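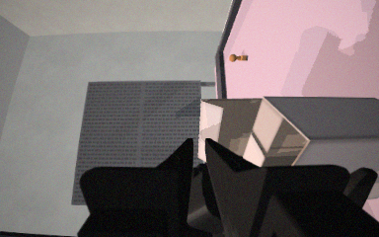 Pink on the right, pale blue-grey wall at the back.

08/05/2023

Five sessions in and I think I can finally say the Vikine campaign has found its feet! I got home far too late, couldn't sleep, and ended up writing three pages of notes at the kitchen table with a bowl of cereal, so this is me trying to turn them into something I'll be able to read in a year.

We picked up at the gates of Rustura. Ratih's character (the disgraced ferry pilot, still my favourite thing anyone has brought to my table) had promised the toll keeper 900 silver that the party absolutely did not have. I'd planned a chase over the rooftops. I'd drawn the rooftops! Instead Ratih Santoso looked me dead in the eye and asked whether the toll keeper played dice, and that was the next hour and a half gone. They won the debt down to 608 and then got the rest written off by agreeing to carry a sealed box to Shenoy. I have no idea what is in the box. I made it up on the spot and wrote "BOX??" in my notebook and underlined it twice.

The new house rule for fatigue worked much better than I feared. Everyone gets a small pool of tokens at dawn, and you hand one over whenever you push a roll. Last time we used the version from the book and kept forgetting it was there, but with real tokens on the table people were fiddling with them and fretting over them all night. Adi was down to his last one before they'd even left the city. He spent it on trying to impress a goat.

I do want to change how they come back, though. A full night's sleep gives you the lot at the moment, and that's too generous on a long road. Maybe half for sleeping rough, all of them for a proper bed? It would make the inns matter, and I've got so many inns. Must ask the others before I write it in.

Then there was Prorketti. Prorketti was supposed to be a one-line innkeeper who sold them soup. Adi Lumenta asked him what he'd done before the inn, I said the first thing that came into my head – "bell founder" – and now he's travelling with them, because of course there is a cracked bell in Shenoy and of course they remembered it from back in December. I'd forgotten it completely. I had to flick back through the old notebook while they argued about who was carrying the tent, and there it was, in my own handwriting, a bell nearly 1,000 years old that nobody living has heard ring.

I love it when they do that. I sat there grinning like a fool.

Things to do before next time: stats for Prorketti (keep him rubbish in a fight, good with heat and metal), a road map from Rustura to Shenoy with a river crossing so Ratih gets to use her boat skills, and a decision about the box. I keep leaning towards the clapper of the bell, but that might be too neat. Adi thinks it's cheese.

Also need more pencils, and it's my turn to bring crisps.

4 comments
Share 2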